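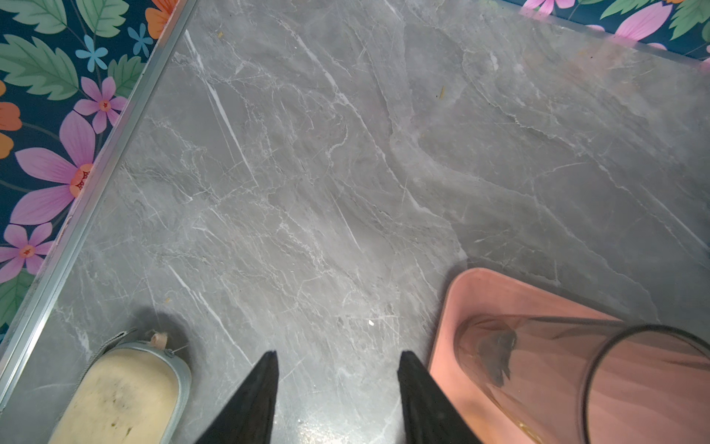
From the wrist, fingers open. Slipper at left, cup lying in the pink tray.

THE STANDING RULES

Ten to six and the binder still wasn't signed. Zulmira Marinho had it open on her knees, pen in her teeth, coat on. Train at seven. Handbridge wanted the rules for the cup cell by morning. Not a draft. The rules, numbered, initialed, one copy for the wall and one for Skurkska.

Rule 1. Stop button tested before the first run of the shift.

Fine. Everyone agreed with Rule 1.

Rule 2. No hand past the front rail while the arms are powered.

Fine too, except she'd put her own hand past the front rail at lunch. Quick. A cup had gone over and she reached, the way you reach for a glass at a dinner table. Arm didn't move. Nothing happened at all. She'd sat down afterward and drunk a whole bottle of water.

She hadn't written it down. That was the thing. It was Rule 9 that you wrote it down, and Rule 9 was hers.

Niamh Mac Suibhne was at the other desk typing with two fingers, hard. Flindier had sent her for the week. She had the old rules from Abreu, all 70 of them, and was crossing out.

"You don't need a rule about food."

"There was a peach," Zulmira said.

"When?"

"February."

Niamh left the food one in.

The cell hummed. It had all those flowers on the walls, orange, pink, and after eight hours of looking you saw them on the ceiling when you shut your eyes. Zulmira had dreamed them twice. In one of the dreams the flowers had rule numbers.

Rule 5. Every object in the cell is on the list. If it isn't on the list it comes out before the run starts.

So she went and did it properly, list in hand, standing back from the rail like she should have at lunch. Shark, yes. Clock, yes. Tape, written in late in pencil, so yes, barely. Sponge. She ticked sponge and the pen died and she shook it and it came back.
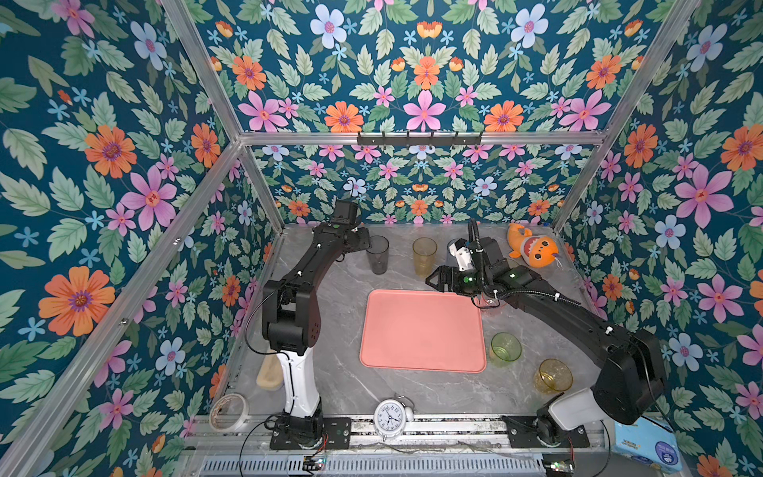 She'd trained under a man who never wrote anything down and had all his fingers. He brought that up a lot. Every arm he ever ran, he ran by ear, he said, and he could tell a bad joint from the parking lot. Maybe he could. When he retired it took more than 200 hours to work out what he'd been doing, and there was one switch they never did figure out. They taped over it.

That was why she liked a list. A list didn't retire.

"Read me 6," Niamh said.

"Cups get put back by the arm or by a person, never both at once."

"Who'd do both at once?"

Zulmira looked at the binder. Her ears were hot.

"Somebody in a hurry," she said.

Typing stopped. Then started again, thank God. Outside a truck was backing up, beep, beep, and she thought about just catching the train. Sign it. 3,028 runs in the log and a clean incident page, a beautiful clean page, Handbridge would frame it. They'd send it round to the other sites. Look at this. Look how its done.

Rule 7 she did out loud to fill the air. Speed held at 100 on the dial until the operator has watched one full pass. Rule 8, cables checked for rubbing at the shoulder and at the wrist. She started a pass so she'd have something to watch while she talked. The left arm came over toward the brown cup, the one on the corner of the tray, and hung there, thinking or whatever they do. She kept both hands in her coat pockets. Made fists in there.

It was slow, the pass. You forget how slow. You forget you could read a newspaper. That's what gets people, she thought, it isn't the fast ones, you respect the fast ones. The slow one looks like it's waiting for you to help.

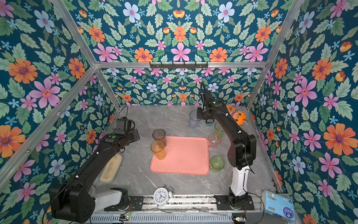

Niamh said she'd read the incident page at four o'clock and hadn't believed it then either. Said it to the screen, not turning around. All those runs and not one person had leaned in? Abreu had a clean page once, she said. Two years of it. Everybody was so proud of the page that when a guy caught his sleeve he went home and told his wife he'd snagged it on the car door, and the next guy caught his arm.

"Bad?"

"He's okay. He can't do buttons."

The pass finished. The arms parked. Zulmira watched for a full minute after becuase that was in the rules as well, Rule 12, she'd argued for it.

Twenty past six.

"It was me," she said. "Lunch. A cup went over and I went in for it."

"Powered?"

"Powered."

"Which side?"

She hadn't expected that. She'd expected a face. But Niamh had a form up already, she was just asking the next box. Which side. How far past the rail. Which hand. What was the arm doing. Had anyone else been in the room. It took four minutes, and most of that was the printer.

The form went in the binder behind the clean page, and the clean page wasn't clean anymore, it said one entry, see form, in Zulmira's slanty writing. She looked at it for a bit. It looked like a page from a place where people worked.

"Now 9," said Niamh.

Rule 9 had been: All incidents will be reported promptly to the responsible person. She'd been proud of it in the morning. She crossed it out. Wrote, If you reached in, say so today. Any reason. Crossed out any reason. Wrote it again.

"Who do they say it to?"

"Whoever's at the other desk."

"That's not a job title."

"Put it anyway. Skurkska can fix it."

Rule 6 got longer too. Cup goes over, leave it. Finish the pass or hit stop, lights off, then go in. A fallen cup isn't an emergency. She underlined isn't and the pen died again, for good this time, and Niamh slid one across the floor to her with her foot.

She ran one more pass before she would sign. Missed the seven o'clock for it.

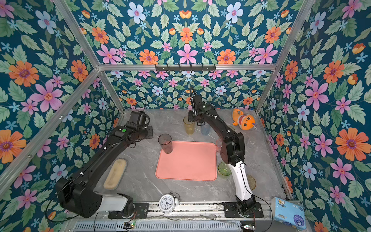 Last pass of the evening. Brown cup on the tray corner, no hands past the rail (Rule 2).

Signed, 7:12. Initials on every sheet. She'd skipped Rule 11 somehow, there was a 10 and a 12 and in between just a gap, and Niamh wanted to renumber and Zulmira said leave it, they'd need it for something, where's my scarf.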